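Start | Verein | Archiv | Projekte | Kontakt

Zwischenbericht an die Candeo-Stiftung
Ortsgeschichte Mulutar – Stand 28. Februar 2019

Das zweite Halbjahr hat uns richtig Freude gemacht! Die Kirchenbücher der alten Siedlung sind jetzt vollständig erfasst, insgesamt 2.066 Einträge zu Taufen, Trauungen und Begräbnissen. Damit lässt sich endlich nachvollziehen, welche Familien aus Jaramden kamen und wer erst nach dem Bau der Mühle zuzog.

Besonders schön war der Fund der Rechnungsbücher des Kaufladens Kyriakidis – zwei Bände, gut lesbar, mit Namen, die in keinem Kirchenbuch stehen. Den ersten haben wir abgeschrieben, der zweite ist in Arbeit. Von den 600 bewilligten Arbeitsstunden sind noch 200 offen, das reicht bis zum Abschluss.

Etwas langsamer geht es mit den Schulakten voran. Die Handschrift des ersten Lehrers ist eine Herausforderung, und ein Jahrgang fehlt noch ganz. 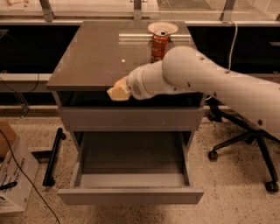
Grauer Metallschrank mit Dose und weißem Pappteller

Im August soll das Heft zur Ortsgeschichte in Druck gehen. Die Gliederung liegt bei, die Karte der Hofstellen folgt mit dem Schlussbericht.

Weitere Berichte
Friedhof Mulutar: Grabinschriften
Die Mühle und ihre Pächter
Auswanderer aus Jaramden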